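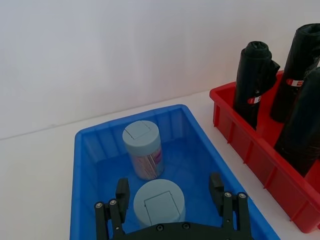 Notebook > Manipulation > Reading other people's results

I have now been through the Junby write-up twice, and I still can't decide whether the headline number means what the authors want it to mean.

The claim, for those who haven't seen it, is that a two-armed robot trained on 426 demonstrations can sort household stuff between bins, and that it does this nearly as well when the training set is cut to 233. The trick is a filtering step called Liapis, which scores every demonstration and throws out the ones it thinks are muddled. Less data, better chosen, same result. It's a lovely idea and I would like it to be true, because collecting demonstrations is miserable work and anything that halves it is welcome.

My trouble starts with the word "muddled". Liapis marks a demonstration down for hesitation, meaning any stretch where the gripper slows near an object without closing on it. Fine, some of that is an operator losing the thread. But a fair amount of it is an operator being careful in a tight spot, and those are the demonstrations I'd most want to keep. If you strip out all the careful ones you get a tidy training set full of easy grasps. Then you test on easy grasps and everybody is pleased.

I spent a couple of days at Trundness in March, where they are trying to repeat the thing on their own table, and it made me more doubtful in some ways and less in others.

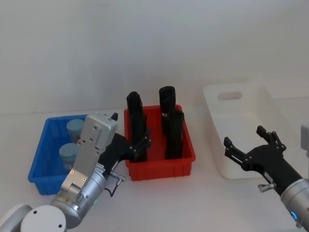

The table matters more than the paper lets on. Tall things standing close together in a bin are a different problem from one thing standing on its own, and a roll of bin bags gives a bit when you squeeze it, so the fingers can end up closed and still not have much of a hold. A black gripper against black plastic is no gift to the cameras either. The paper lumps all of this together as "varied household items" and gives one success figure for the lot. I'd like to see the bags split out. I asked about this and was told it was planned, which I have heard before about other papers.

The other thing is the test count. There were 40 trials per condition. With that few, a gap of two successes between the full set and the filtered set tells you very little, and the write-up calls it "no meaningful loss". Well, perhaps. It could equally be a real loss they couldn't see. They don't give an interval, so I worked one out on the train home and it was wide enough to drive the train through.

There is also no random baseline. Take the same 426, throw away the same number by drawing lots, train again, and compare. If the random cut does just as well then Liapis isn't doing anything and the original set was simply bigger than it needed to be. That was my first question and I would have thought it would be the first question of anyone refereeing the thing.

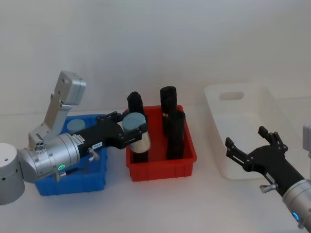 The left arm holding a capped cylinder over the red bin, with the right gripper open by the white one.

In fairness, the people at Trundness are running exactly that baseline, and they are also keeping the hesitant demonstrations in a separate pile to train on by themselves. That second run is the one I'm waiting for. If a policy trained only on the rejects copes with the crowded bin, the scoring is upside down.

I should also say that the older Vovadska filter, which everyone now sneers at for being crude, at least reported its failures by object. You could look at the table and see what it was bad at. I'd take a crude method with that table over a clever one without it.

I'll post again when the random runs are in, probably in July. Until then I wouldn't delete any of your demonstrations.

Contact | All text copyright the author | Back to top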